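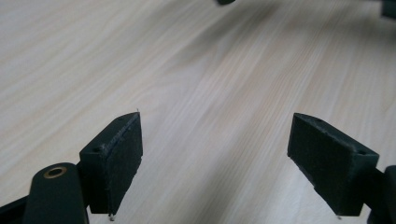 Fig. 1. Pale wood with a fine, streaky grain.

Sterkby Evening Classes: Caring for Wood at Home
Handout 2, Oiling and Waxing

Welcome back, everyone, and thank you for all the lovely questions last time (I have tried to work most of them in). Tonight we come to finishes, and I should own up straight away that I'm an oil person, though I do keep a tin of wax in the cupboard and I'm fond of the smell.

Oil soaks in, whereas wax mostly sits on top. A kitchen table that sees hot plates and spilt tea will do better with oil, and a bookcase will be perfectly happy with wax for years.

Before either one, sand along the grain with 80 grit if the surface is rough, then work up to something finer, and do take your time over the dust! Wipe it, leave it, have a cup of tea and wipe it again. Put the oil on thinly with a cotton cloth, wait 25 minutes, and rub off whatever is left. Two thin coats are much kinder than one thick one.

Please spread oily cloths out flat outdoors to dry. They can heat up and catch fire if they're left in a heap, and I do mean this one seriously.

For next week, bring a small offcut from home. Those of you coming over from Keditville on the later bus needn't rush, as we'll begin with a chat about stains.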